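Section 4: Sorting small parts into trays

Before you begin

Clear the table of anything you don't need for the job. Trays should sit near the edge, within easy reach, with the middle of the tabletop left open.

1. Put the green and red trays from your Wondier kit side by side at the top of the table. Leave no gap between them, or small parts will drop through onto the tabletop.

2. Set a second green tray at the left edge. Parts waiting to be sorted go in this one.

3. Tip in no more than 60 parts at a time. A full bag holds 100, so fold over the top of the bag and keep the rest for the next round.

Note: Check that each tray lies flat. If a corner rides up, slide the tray inward until it settles.

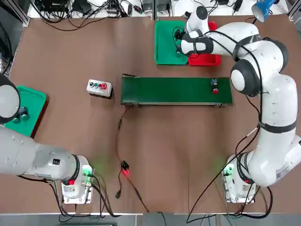 Mojtaba Tabrizi wrote to us after the February edition that he fills the left tray only halfway – the dark parts are hard to tell apart once they pile up, and he was putting bad ones in with the good. We now suggest the same for any part shorter than 31 mm.

4. Pick up one part at a time. Good parts go in the green tray at the top, rejects in the red.

5. Place parts down gently. Dropped parts can bounce over the lip.

6. When the left tray is empty, write both totals on the Gittins count sheet, line 11.

Caution: Do not carry two loaded trays stacked together. The upper one can slip.

Wipe the trays with a dry cloth before putting them away. Do not use solvent – it dulls the color and leaves the surface sticky. For replacement trays, see Section 7.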